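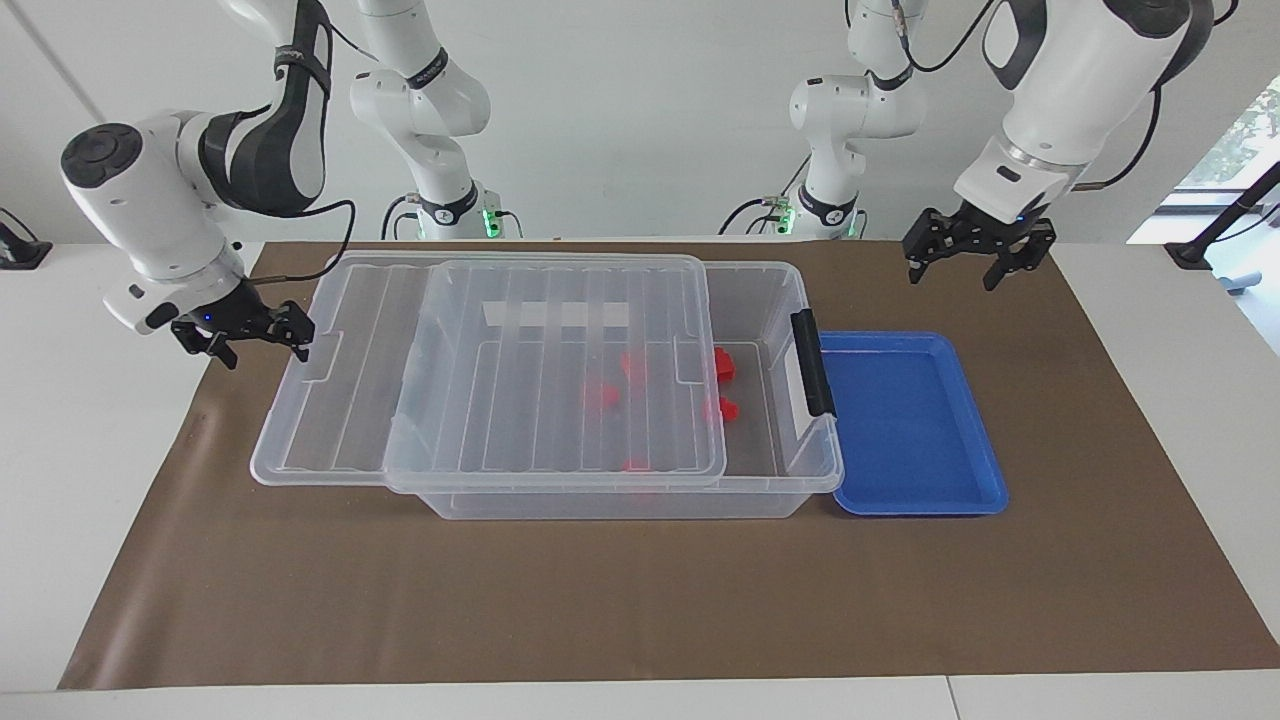 Slide 2. Why I speak about paper

Good afternoon, and thank you for the invitation. (Wait until the door is closed.)

My name is Tiburcio Tapia and I work in the packing hall of Westerberg, in the town of Plustau. We send glass lamps to shops. My talk is about brown paper, which we use every day and which I ignored for many years.

Ask the room: who has received a parcel with more filling than product? Let them raise hands. Do not comment.

Slide 3. How we packed before

Until February of last year we had plastic air cushions from a machine. The machine was good, but the customers did not like to throw away so much plastic. We received letters. Read one sentence from the letter of the shop in Stiltel: "Your lamp is beautiful, but my bin is full before noon."

Say also that the cushions lost air in the cold lorry. This cost us 46 lamps in one winter.

Slide 4. Choosing the paper

We tried three weights. The thin one tore at the corners of the box. The thick one was strong, but my colleagues had pain in the hands after one shift. We stayed with the middle one.

It comes on a roll of 200 metres. Explain that the roll must be stored lying down, in a dry room. We made this mistake and the paper became wavy on one side, so it did not run straight from the stand.

Slide 5. The fold (show with the sheet from my bag, speak slowly)

Take a piece as long as your arm. Crush it first, then open it a little. A flat sheet does not protect anything, the air between the folds does the work.

Put the first piece in the bottom, then the lamp, then fill the sides. Close the box and shake it next to your ear. If you hear movement, open it again.

Let one person from the first row try. Thank this person by name.

Slide 6. What it cost

The paper is more expensive per box than the cushions. I will not hide this. But we pay less for broken goods, and we gave the machine back to the rental firm Jurnov.

For the test we packed 2000 boxes in the new way and received 6 complaints. Repeat the number, because the people at the back do not always hear well.

If there is a question about the training: new colleagues need one morning. The older ones needed longer, me too.

Slide 7. What is still difficult

Long lamps. The paper slides to one end of the box during transport. At the moment we put a cardboard wall in the middle, but it takes time to cut it. If somebody here has a better method, please come to me in the coffee break.

Leave two samples of the paper on the front table. Switch to the contact slide and take the questions.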